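Bornis Daily Practice Journal, Undated

Hardcover, lay-flat binding, 100 daily spreads
Item 1277-B
In stock at the Sarnville warehouse

Overview

The Bornis Daily Practice Journal is for people who want to read a little spiritual material every day and have trouble keeping it going. Each spread takes six minutes or less to fill in. There is room for one short passage, a few lines of your own, and a line for the next day. The pages carry no dates, so a missed day leaves no blank page behind it.

It can be used with scripture, a prayer book, a meditation course, recovery literature or any other text you already own. The journal doesn't supply the readings. A suggested reading order is sold separately as the Astholm Reading Cards (see Related items).

What's on each spread

Left page: a box for the source (book, chapter, page), eight ruled lines for copying out a sentence or two, and a small check circle.

Right page: twelve ruled lines under the heading "What stayed with me," four lines under "Someone to remember today," and a single line at the foot marked "Tomorrow I'll open to."

Most customers who write to us say the line at the foot is the part they use most. Deciding the night before where to start takes care of the hardest step. If you only fill in that line and the source box, the day still counts and you can mark the circle.

After every tenth spread there is a review page. It has space to list what you read and two questions:

Which reading do you want to go back to?
Is the time of day still working?

There are 10 review pages in all, with the last one after spread 100. Blank pages for longer notes are at the back.

Specifications

Page size: 5.5 x 8.25 inches
Cover: cloth over board, rounded corners
Colors: slate, oat, dark green
Paper: 100 gsm, ivory, acid-free
Ruling: 6 mm, light gray
Binding: sewn, lies flat from the first page
Ribbon markers: two
Extras: elastic closure, pocket inside back cover
Weight: 19 ounces

The paper takes ballpoint, pencil and most gel pens without showing through. Fountain pens with a fine nib are fine. Broad nibs and felt markers will ghost on the reverse side, and highlighters should be tried on a back page first.

Choosing between the two editions

The standard edition is the one on this page. The Rizk edition has the same layout with wider ruling (8 mm) and larger headings, and is meant for people with big handwriting or tired eyes. It is a half inch taller and won't fit the standard zip cover. Both editions have the same number of spreads.

If you already fill a full page or more each morning, neither one will give you enough room. The Bornis Plain Notebook is cheaper and will suit you better.

Getting started

The inside front cover carries a short version of these steps. The longer version is below for anyone who wants to read it before ordering.

1. Pick one book. It can be one you have read before. Put it with the journal and a pen in the place where you will use them, and leave all three there.

2. Set the smallest amount you would be willing to do on a bad day. One paragraph is enough. Write it on the first page where it says "My floor." Try not to raise it during the first ten spreads, even if you are reading more than that.

3. Tie the reading to something you do already. Coffee, the bus ride and the last few minutes before bed are common choices. A household chore works too — a lot of people read while the laundry runs, and the journal is small enough to keep on the shelf with the detergent.

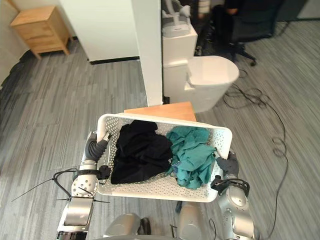

4. Fill in the source box before you read. Copy a sentence only if one stands out. Some days none will, and the lines can stay blank.

5. Write the line at the foot of the page. Move the ribbon. Close the book.

6. If you miss a day or a week, start on the next clean spread. Don't go back and fill in.

Using it with a group

Several small groups order the journal for a shared reading season. Everyone starts on the same day and the group meets after each review page. A one-page guide for leaders is packed with orders of 6 or more, and those orders also get a lower price per copy, shown in the cart. Mixed colors are allowed. Standard and Rizk editions can be combined in the same order.

Groups that want delivery for a fall start should order by the middle of August.

Care

Wipe the cover with a barely damp cloth. The dark green cloth can rub off slightly on light fabric during the first few weeks, so don't carry it loose against a pale bag lining.

Shipping and returns

Orders ship from Sarnville in two business days. Unused copies can be returned within 30 days. If pages come loose or the ribbon pulls out, send us a photo and we'll replace the journal — you don't need to mail the old one back.

Related items

Astholm Reading Cards, boxed set
Bornis Daily Practice Journal, Rizk edition
Bornis Plain Notebook, ruled or blank
Zip cover for standard edition, canvas
Replacement elastic closures, pack of two

Page last updated 10 February 2018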